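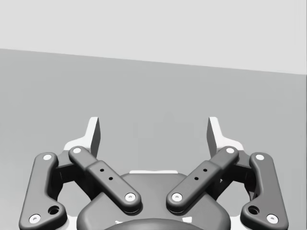 Flisodix Mattlack für Tischplatten – wasserbasiert, Farbton Lichtgrau

Wer schon einmal einen Esstisch selbst gestrichen hat, kennt vermutlich den Moment am nächsten Morgen, wenn die Sonne flach hereinscheint und man jeden Pinselstrich einzeln begrüßen kann. Genau für solche Flächen haben wir unseren Mattlack gemacht, und wir freuen uns jedes Mal, wenn uns jemand schreibt, dass der alte Küchentisch von den Großeltern nun doch nicht auf den Sperrmüll muss!

Der Lack ist auf Holz, MDF und gut angeschliffenen Altanstrichen zu Hause. Er lässt sich rollen oder streichen, riecht wenig und läuft angenehm ruhig zusammen, auch wenn man (wie die meisten von uns) nicht jeden Tag eine Rolle in der Hand hat. Nehmen Sie sich für den Schliff bitte etwas Zeit, den Staub danach feucht abwischen und alles gut trocknen lassen. Dann dünn auftragen, 14 Stunden warten, leicht zwischenschleifen und die zweite Schicht darüber. Mehr als 2 Schichten braucht es auf hellem Untergrund selten.

Erhältlich im Gebinde zu 2 Litern, Preis 34 Euro. Verarbeitung bei mindestens 14 Grad, schöner geht es bei 20 Grad. Passende Schaumrollen von Plemus legen wir auf Wunsch gern mit ins Paket.
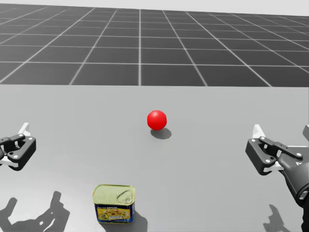 Beim Farbton werden wir am häufigsten nach dem Unterschied zwischen Lichtgrau und unserem wärmeren Ton Morelli gefragt. Morelli geht ins Sandige und passt gut zu Eiche und Leinen, Lichtgrau bleibt kühl und zurückhaltend und lässt allem, was darauf steht, den Vortritt. Ein kräftiges Rot wie bei der glänzenden Kugel auf der hellgrauen, matten Tischfläche kommt auf so einem Grund wunderbar zur Geltung, und eine Schale Kirschen oder die rote Teekanne dürfen sich da ruhig ein Beispiel nehmen. Wenn Sie noch schwanken, bestellen Sie lieber erst die Musterkarte und legen sie ein paar Tage auf den Tisch – abends unter der Lampe sieht Grau gern noch einmal ganz anders aus.

Die Reihe Plistham für Stühle und Bänke ist ab Mai wieder in beiden Tönen lieferbar.

Zuletzt aktualisiert: April
14 Kommentare · 20 Mal geteilt
Diese Website verwendet Cookies. Mehr erfahren · Einverstanden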